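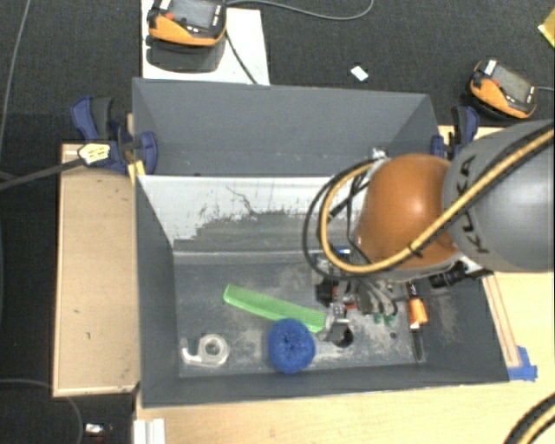

Speaker notes: What 500 grasps didn't teach us
Yupin Ongart, afternoon session, 20 min plus questions

Start with the number everyone quotes. 500 grasps sounds like plenty. Ask the room who has read the logs behind a number like that. Wait for hands. Don't fill the silence.

Then the bin. Comb, sponge, tape dispenser, screwdriver. Say it plainly: this is most of what people mean by "cluttered household objects". One comb is lying partly under a sponge. That is our clutter.

Point out the floor of the bin. Scuffs, pale smears, paint worn off the wall at the back. A model can learn those marks as easily as it learns a comb. I asked the Stonetti people how they'd rule that out and got a long answer about augmentation. I'm still not convinced. Our own check was crude: swap the bin, run the same 130 picks, compare. Success dropped. Say that I don't know how much of the drop was the floor and how much was the lighting, because we changed both. My fault, own it.

Next slide, labels. Grikik marks a grasp as good if the fingers close on something and the arm lifts. So a comb held by one tooth is good. A sponge dragged up by a corner is good. We went back through a batch by hand and argued over 9 of them for most of a morning. Two people, same video, different answers. If we can't agree, what is the network agreeing with?

(If short on time, skip the Srithong comparison. It needs the chart and the chart is hard to read from the back.)

Srithong: same objects, different lab, different gripper. Their policy did badly on our bin and ours did badly on theirs. Both groups had written "generalises to new settings" in the draft. We took it out. Theirs is still in, last I looked.

What I'd ask for instead:
- log the failures, including the dull ones
- change the bin before you change the objects
- let up to 7 people label the same clip and publish where they split

Expect a question about scale. Somebody from Ostard will say more data fixes this. Maybe. Ask them more of what. More combs in the same bin gets you a very good comb-in-that-bin picker.

Don't get drawn into simulation, it's another talk. Contact details on the last slide, leave it up during questions.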